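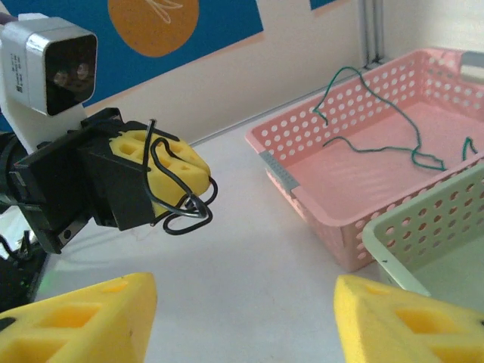
Kabel und Schnüre gehörten nicht lose in die Schublade, schreibt Parveen Kanagaratnam in ihrer Zuschrift an das Servicebüro Brendemeo; wer sie einmal verknotet vorgefunden habe, lege sie künftig gleich in einen Korb. Die Anregung ist in die neue Ordnung der Materialausgabe eingeflossen, die seit dem 22. Juli 2023 im Haus Viltov gilt.

Drähte, Leitungen und Bindeschnüre werden demnach nicht mehr gemeinsam mit Werkzeug aufbewahrt. Vorgesehen sind offene Kunststoffkörbe mit gelochten Seitenwänden, die auf den Arbeitstischen bereitstehen und am Ende der Nutzung in das Regal zurückzustellen sind. Insgesamt stehen 43 Körbe zur Verfügung, davon 22 für Schnüre und Bänder. Beschädigte Körbe können weiter verwendet werden, sofern die betroffene Stelle mit Klebeband gesichert ist und keine scharfen Kanten verbleiben.

Einzelne Stücke sind in lockeren Schlaufen einzulegen. Ein festes Wickeln um die Hand ist zu vermeiden — insbesondere bei dünnem Draht, der dabei leicht knickt. Reste unter 66 Zentimetern Länge werden getrennt gesammelt und an die Werkstatt Jurex abgegeben.

Jahangir Jayawardena, zuständig für die Materialausgabe, bittet alle Nutzerinnen und Nutzer, entliehene Stücke vor der Rückgabe zu entwirren. Die bisherigen Schubladen im Raum Sarkar bleiben bis Januar zugänglich und werden anschließend für Kleinteile genutzt. Rückfragen nimmt das Servicebüro zu den üblichen Öffnungszeiten entgegen.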